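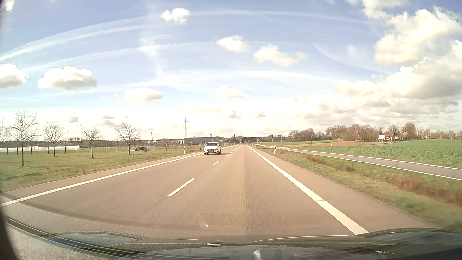 White car in the opposite lane, bright daylight.

Ticket: Members' preview booking page rejects valid membership numbers
Raised by: Rosalie Mayrhofer, membership office, Kandosden Zoo
Product: Drollideck Bookings (hosted)
Priority: High
Status: Resolved, one item still open

Original report

We opened booking for the otter cub preview to members at 09:00. Members log in, choose a slot and enter their membership number. A lot of them are being told "This membership does not include preview events". All our membership types include preview events, so nobody should see that message.

The preview runs for nine mornings in October before the cubs' den opens to the general public. We have 300 places in total. The phone has been going since opening and we have started taking names on paper.

What I have tried so far:
Logged out and back in on the office computer.
Booked with my own membership. It went through.
Booked with a colleague's membership. It was refused. Hers was renewed last month and mine in spring.
Tried a different browser with hers. Same message.

Please can someone look at this today.

Support, first reply

Thank you for the detail. The event is set up correctly on our side and has the right membership types ticked. Please send three membership numbers that fail and three that work, and say how each person joined or renewed (online, by post, at the gate). Please don't send names or addresses in the ticket.

Rosalie Mayrhofer

Numbers sent through the secure form. All the ones that fail were renewed at the gate. The ones that work were done online or by post. I should add that we changed the gate tills over the summer, from the old ones to Hellström tills. Renewals at the gate show up normally in the members' list and the cards scan fine at the entrance.

Support

That helps. Entrance scanning only checks the expiry date. The booking page also checks the membership type, and it does this by code, so a record can look right in the list and still fail.

On the records you sent, the type code has a space at the end of it. You can't see it on screen. The booking page compares the code exactly and treats "FAMILY" and "FAMILY" with a space as different types. Online and postal renewals are keyed through our own form, which trims spaces. Gate renewals come in through the overnight import from the tills, and that import doesn't trim.

We ran a count on your account. There are 2,004 records with the extra space, all of them from the gate import.

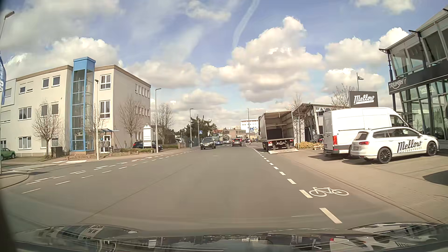
We can correct the stored records in one go, but we need your permission in writing as it changes member data. It will not change names, expiry dates, card numbers or gift aid settings. Only the type code is touched. A backup is taken first and kept for 30 days.

Rosalie Mayrhofer

Permission given, please go ahead. Two questions. Will people get an automatic email saying their membership has changed? We had that last year after an update and it caused a lot of worry. And will the ones renewed at the gate today come in with the same fault tonight?

Support

No emails will go out. We have switched off notifications for the length of the job.

Yes, tonight's import would bring the fault back for today's renewals. A proper fix to the import needs testing before it goes live. In the meantime we have added a step on your account that trims the code after each import finishes.

Support, 14:20

Correction has run. No records left with the extra space. Please test with your colleague's membership and with one of the numbers you sent us.

Rosalie Mayrhofer, 14:45

Both tested, both went through and the confirmation emails arrived. I have put the booking link back on the website and we are ringing the people on the paper list. Slots are coming off the total correctly.

One thing I noticed while testing. The confirmation email gives the meeting point as "Main Gate". For this event it should be the side door by the education room, as the main gate isn't open that early. I changed it in the event settings but the email still says the old one.

Support

The meeting point in the email comes from the venue record, and the one in event settings only appears on the web page. Go to Venues, open the otter house entry, choose Arrival details and edit it there. Anyone who booked before the change will need the email sent again. Select the event, then Bookings, then Resend confirmation.

Rosalie Mayrhofer

Done and resent. Thank you.

Next morning

Rosalie Mayrhofer

Checked the gate renewals from yesterday. I tried a few on the booking page and all were accepted. Our sister park at Jammont has the same tills and is on a separate Drollideck account. They have a preview for their tapir calf coming up. Should they raise their own ticket?

Support

Please ask them to, and to quote this one. We need permission from each account holder before we touch the data.

Resolution notes

Cause: trailing space in membership type code on records imported from the gate tills.
Fix: stored records corrected, trim step added after the overnight import.
Open: permanent change to the import, with the development team. The trim step stays in place until that is released.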